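How a Robot Learns to Pick Up the Laundry

Robot Club at Esthorpe, for readers 8 and up
1/25/25

Folding a towel is easy for you. You grab two corners, shake it out, and bring the corners together. You probably don't think about it at all.

For a robot, a towel is one of the hardest things in the house. This page explains why, and how the students in the Esthorpe robot club are working on the problem with a robot they call Kotau.

What makes cloth so hard?

Think about a wooden block. If you push it, it slides. If you lift it, it stays the same shape. A robot can be told where the block is and how wide it is, and that is nearly all it needs to know.

Now think about a sock. Drop it ten times and it will land in ten different shapes. Pick it up by the toe and it hangs one way. Pick it up by the heel and it hangs another way. Part of it is always hidden under another part.

Engineers call hard things like blocks "rigid." They call soft, bendy things like socks and towels "deformable," which means they can change shape. A robot that is very good with rigid things may be hopeless with deformable ones.

Cloth also comes in many kinds. A towel is thick and soft. Jeans are heavy and stiff, and they have pockets and seams that a finger can catch on. A bedsheet is thin and slips away. The club started with towels, moved on to jeans, and has decided to leave bedsheets for later.

What are the parts of the robot?

Kotau has two arms. Each arm is made of stiff sections with joints between them. Your own arm has joints too: your shoulder, your elbow, and your wrist. Inside each of the robot's joints is a motor that turns it.

At the end of each arm is a gripper. A gripper is the robot's hand, but it is much simpler than yours. Your hand has four fingers and a thumb, and your skin can feel if something is soft, rough, or slipping. Kotau's fingers open and close, and that is all they do. They cannot feel that they have picked up one layer of cloth or two.

The robot also has a camera up high, where a person's head would be. The camera sends pictures to a computer. The computer uses them to work out where the arms are and where the cloth is.
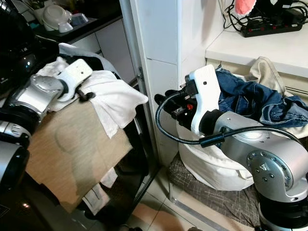 The club practices in a home because a home is where laundry is. In a lab, you can put one clean towel on one clean table with a bright light over it. In a real home there are bowls on the counter, bags against the wall, and cables on the shelf. The robot has to tell the difference between the thing it should pick up and all the things it should leave alone.

It also has to fit. An arm that swings wide can bump into a wall or a cabinet. So the students measure how far each arm can reach before they start, and they tell the computer which areas are off limits.

How does it learn?

There are two main ways to get a robot to do a job.

The first way is to write instructions. "Move the left arm down. Close the fingers. Move the left arm up." A list of instructions like this is called a program. Programs work well when everything is in the same place every time. They are used in factories for this reason. But a program that says "move down and close the fingers" will grab nothing but air if the towel is a little to the left.

The second way is to show the robot. A student moves the arms by remote control and does the job slowly from start to finish. The computer saves what the camera saw and how each joint moved. One full try is called a demonstration.

One demonstration isn't enough. The club collects 50 of them for each job. Between tries, somebody crumples the cloth up again and drops it in a new way. If the towel looked the same every time, the robot would learn about only that one shape.

After that, the computer studies all of the demonstrations and looks for patterns. It may learn that a folded-over edge is a good place to grab. It may also learn something silly. Last year's group always stood on the same side, and the robot did badly when their shadow wasn't there! They had to start that job over.

Training takes a long time, so the students leave the computer running and come back at the next meeting.

What do the students do?

Students work in pairs. One runs the arms and the other watches. The watcher has three jobs:

Keep a hand near the stop button.
Call out if an arm is close to something it could hit.
Write down what happened on the try, even if it went wrong.

Writing down the bad tries is important. If the left gripper drops the cloth again and again, the notes will show it, and the students can look for the cause. It might be a loose screw, a finger that needs a better grip, or a person who is moving the arm too fast.

A turn lasts 30 minutes. Then the partners switch. Running the arms takes a lot of attention, and people make more mistakes when they are tired.

Rules for working near the arms

– Tie back long hair and take off scarves.
– Don't reach between the arms while the power is on.
– If you want to move the cloth, say "hands in" and wait until your partner says "clear."
– Check that the cables have room to move with the arms.
– Anyone can press the stop button at any time. You won't get in trouble for it.

The Clotex challenge

In February the club will take part in the Clotex challenge, a contest for school teams held at the Schwaiger hall. Each team gets a pile of laundry that it hasn't seen before. The robot has to pick up one piece at a time and put it in the right bag. Teams get points for each piece in the right place and lose points for anything that ends up on the floor.

Folding is not part of the contest for this age group. Sorting comes first – a robot that can't pick up one piece by itself has no chance of folding it.

Try it yourself

You can find out what the robot is up against with a towel, a pair of jeans, and a partner.

1. Drop the towel on the floor in a heap.
2. Put on a pair of thick mittens, so that you can only pinch.
3. Close one eye.
4. Have your partner time you while you pick up the towel and fold it in half.
5. Do the same with the jeans.

Now try again, but keep your eyes shut and let your partner tell you where to move your hands. Write down which words helped. "Left a little" works better than "over there," and a robot needs even more exact directions than you do.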